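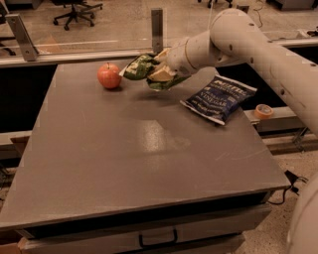 Trucos de despensa, segunda tanda
26 de junio de 2019

Sigo con lo de la despensa, que me lo habéis pedido. Voy rápido, hay cosas en el fuego.

Bolsas abiertas. Patatas, frutos secos, lo que sea. Sacar el aire antes de cerrar, doblar las esquinas hacia dentro y enrollar desde arriba. Pinza de la ropa y listo. Las de cierre metálico que compré en Matos se oxidaron en un invierno, las de madera aguantan.

Patatas blandas: bandeja, horno a tope bajito, cinco minutos y dejar enfriar fuera. Nunca en el microondas si son de bolsa, quedan raras. Las que ya no tienen arreglo, machacadas con pan rallado para empanar. Buenísimo con pollo. Ojo con la sal, no echar más.

Manzanas. Lejos de las patatas y de los plátanos si no quieres que todo madure de golpe. En la nevera duran mucho más, en el cajón de abajo, sin lavar. Si una se pica, fuera ya. Las arrugadas para compota: 300 gramos de manzana, 2 cucharadas de agua, canela, tapa y fuego lento. Sin azucar, no hace falta.

Al revés también funciona - un aguacate duro con una manzana en bolsa de papel, dos días y a comer.

Harina y legumbres: a botes en cuanto llegan a casa. Hoja de laurel dentro. Yo pongo la fecha con rotulador en un trozo de cinta de carrocero, se despega bien y no deja pegote. En febrero tuve bichitos en el arroz, vacié tres baldas enteras. Desde entonces el arroz nuevo pasa unos días por el congelador antes de ir al bote.

Pan. De un día: mojar la corteza con la mano, horno fuerte, tres minutos. De tres días: sopas o rallar. En bolsa de tela, el plástico lo deja gomoso.

Limpiar baldas: agua tibia, chorrito de vinagre, secar muy bien. Lo de secar es lo que casi todo el mundo se salta y luego vienen los olores. Para manchas de aceite viejo, bicarbonato en pasta, esperar un rato, bayeta. En la encimera de mármol nada de vinagre, se la come.

Botes de cristal con restos de etiqueta - aceite de girasol con bicarbonato, frotar, media hora y agua caliente con jabón. El quitaetiquetas Dinwood va bien pero huele fatal y por lo que cuesta no compensa.

Galletas: lata, con un terrón de azúcar para la humedad. No mezclar blandas y crujientes en la misma lata porque al dia siguiente son todas blandas.

Café molido, bote opaco. Los posos secos, en un cuenquito al fondo de la nevera, quitan olor. Cambiar cada semana o crían moho.

Y lo nuevo siempre detrás, lo viejo delante. Cuesta acostumbrarse con la compra recién traida y ganas de sentarse.

Próxima tanda, congelador y cómo etiquetar los caldos.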